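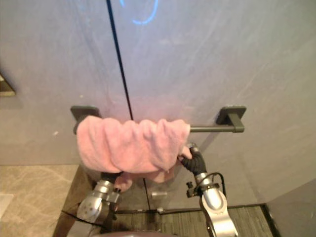
Two arms, one pink towel, one bar. The right gripper has the gathered end.

How to test whether a robot can hang a towel

If you want to know how close machines are to doing housework, skip the vacuuming and give one a towel! I love this test. It costs nothing, a child can do it, and it asks for almost everything that makes chores hard for a robot. Cloth never sits the same way twice, and a towel bar leaves very little space for fingers.

You'll need a two-armed robot, a wall-mounted bar, a bath towel and a free afternoon. These steps work for a rented setup too. I first ran them in November on the Jerar arms with the Mindus control software, and most of what follows I learned by getting it wrong.

Step 1. Set the bar height

Put the bar where both arms can reach above it with the elbows still bent. If an arm is near full stretch, it gets slow and shaky. Mine is 109 centimeters off the floor. Check the reach on each side separately, then both together - that's when the wrists bump.

Step 2. Pick a towel with some weight

Thin dish towels slide off and tell you very little. A thick, fluffy one stays where it's put, but it bunches, and the bunching is what you want to see the robot deal with. Choose a color that stands out from the wall. Gray on gray cost me a whole morning.

Step 3. Sort out the grip

Smooth metal fingers slip on terry cloth. Wrap them in something soft with a bit of drag, and keep the wrap thin enough that the fingers still close. Then open and shut each gripper a few times on a folded corner before you go anywhere near the bar.

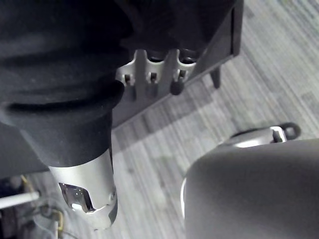
Before any long run, check your cables as well. Move every joint through its full range by hand control and watch for anything that pulls tight. Leave slack at the wrist, and keep loose loops out of the path of the arms.

Step 4. Run it and score it

Start with the towel already over the bar and ask only for straightening. Score each try like this:

0 - towel on the floor
1 - on the bar, bunched up
2 - on the bar, mostly flat
3 - flat, with the bottom edges close to even

My first set was 23 tries. The robot scored 2 or better on 13 of them, and I was thrilled! Jelle Goossens ran the same test with a Flerier gripper and got fewer drops but more bunching, so don't expect our numbers to match yours.

Step 5. Make it harder

Next, start with the towel in a heap. Finding a corner is a different problem, and my scores fell hard.

So can it do the chore yet? With a good start, often. From a laundry pile, no. It's also slow, but I'd still rather watch this than TV. Write down the time for each try, including the bad ones, and keep the same towel until you've finished a set.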